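Cable Storage and Labeling in the Electronics Teaching Lab
Project report, submitted 10/08/2018
Na-rae Joo

1. Background

The electronics teaching lab in the Maldale building lends out patch cables, power leads and network cables to four undergraduate courses. Until this project the cables were kept in two deep drawers under the east bench. Students returned them in whatever state they came off the bench, and the drawers filled with knots. The lab had an inventory sheet, but it had not been updated since January and listed several types that were no longer in stock.

The project had two aims: to move the cables from the drawers to boxed storage on open shelves, and to reduce the time a student spends finding a cable of the right type and length. Repair of damaged cables was outside the scope. Cables with broken latches or split jackets were set aside and passed to the lab technician.

2. Inventory

All cables were taken out of the drawers, untangled, and sorted by connector first and by length second. The full count was 1,187. Of these, 1,093 were kept and the rest were withdrawn as damaged or obsolete. Sorting by connector first was slower than sorting by color, but color had been used for different purposes by different courses and could not be relied on. Blue, for example, meant "network" on one course sheet and "signal, low voltage" on another.

Length was measured from connector tip to connector tip with the cable pulled straight but not stretched. Coiled leads were measured at rest.

3. Storage

The shelves are light wood, screwed to uprights along the north wall. Cardboard boxes were chosen over plastic bins on cost, and also for the plain reason that the department already had a stack of them flattened in the storeroom. Each box holds one cable type in one length band. Barcode labels are fixed to the boxes and tie each one to a line in the inventory. Old shipping labels were left in place where removing them would have torn the cardboard -- this caused some scanning errors in the first week, and the old codes were later struck through with marker. 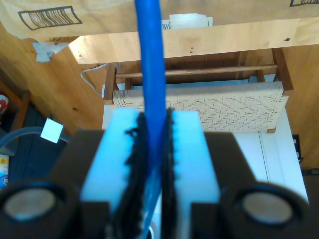 How should a cable be put back if there is no time to coil it properly? Fold it loosely in half twice, close it with one strap, and place it in the return tray at the end of the shelf, to be coiled at the end of the session.

The standard coil is a flat loop the width of two hands, made with alternating over and under turns so that the cable does not take a twist. Straps are hook-and-loop, one per cable, placed next to the connector. Wire ties were tested and rejected. They were often pulled too tight, and they left dents in the softer jackets.

4. Retrieval test

A short test was run with 18 students from the Jarnik course group. Each student was given a slip naming a connector and a length and was timed from reading the slip to holding the cable. The test was done once with the drawers and once with the shelves. Every student was faster with the shelves. The slowest shelf times came from the top row, where the labels sit above eye level for shorter students.

5. Remaining work

The labels on the top row should be moved to the lower edge of the box front. The two Shin crimping tools still have no fixed place and are kept in the return tray for now. The length bands need review as well: the shortest band holds far more cables than the others, and its box is hard to close.

The revised inventory file is on the course drive under Jevley, with the measuring sheet as a second tab.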